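Home | News | Projects | Open Evenings | Join | Contact

Print this page | E-mail this to a friend

Mivwood Makers Newsletter
4/15/20

TEACHING THE ARM TO CLEAR THE TABLE
By Ruby-Lee Whitcombe

If you have stopped by the back bench lately you will have found one of us hunched over a pair of hand controls, tongue between teeth, trying to get a robot arm to pick something up without knocking over whatever is next to it. I'm delighted to report that we are getting good at it! When I wrote about this project in November we had a few shaky runs and a lot of hope. We now have 1641 saved runs, and most of them are pretty nice to watch.

For those who missed the first piece, the idea is that we don't write out the moves for the arm line by line. A person drives it through the whole job by remote control, and the computer stores what the camera saw along with every move the arm made. Do that enough times, with the objects in different places each time, and you can train a program that has a fair shot at doing the job on its own. Feng-yi Kwan set up the training side and has been very patient with the rest of us, who mostly wanted to play with the controls.

We tried two ways of showing it. The first was hand guiding, where you take hold of the arm and walk it through the motion. It feels wonderful, a bit like teaching someone to swing a bat, and new people pick it up in minutes. The trouble is that your own arm and shoulder end up in the camera view, and the program then learns from pictures with a person in them. So for the tabletop work we switched to remote control, and hand guiding is now kept for first-timers who want to get a feel for how the joints bend.

Driving from a chair is harder than it sounds. You lose all sense of touch, and depth is the real killer — you think you are right over the thing and you close on thin air. Mereana Doolan's tip is to come in from high up and slow down early, and my runs got much better once I started doing that. She also got us to stop fixing our mistakes in a panic. A calm second try is worth keeping in the data, but a lot of jerky wiggling gets thrown out.

We keep the runs in sets of 22, and then the next driver sits down. That is about as long as anyone can go before the drops start creeping in. Between runs the objects get moved around, and between sets we often swap some of them. Darcy Tamihana keeps the object list and is always after things with odd shapes, soft things, shiny things, anything that makes the job less tidy.

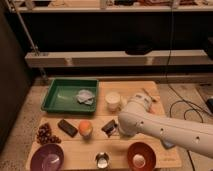
Food is a big favorite of mine because the shapes are so different from one another. Something round wants to roll away, so you need to come down centered on it, and a flat bar does better if you line the gripper up with its short side first. Bowls are their own problem, and we are still arguing over whether it is best to grab the rim or push the bowl where you want it. Cloth is the one I would happily do all evening. There is no right place to grab it, and every driver does it a little differently. Feng-yi is keen to keep all of those styles in and see what the program makes of them.

The first trained version has been let loose on the simple job, which is to move one object into a container. It went for the correct object more often than I expected and then sometimes paused over it, as if thinking it through. We think that comes from us, as plenty of our early runs have a long wait right before the grab while the driver worked up the nerve. Ruby-Lee Whitelaw (the other Ruby-Lee, please check which one of us you are e-mailing) is going back through the old runs and trimming those waits.

We want to reach 2605 runs before we train again, so there are plenty of turns left. You don't need to know any code. If you can sit still and go slowly, you'll do fine, and one of us will sit with you for your first set. Bring a small object if you'd like it added to the list, but please talk to Darcy first if it can leak.

Contact the editor | Copyright Mivwood Makers | Back to top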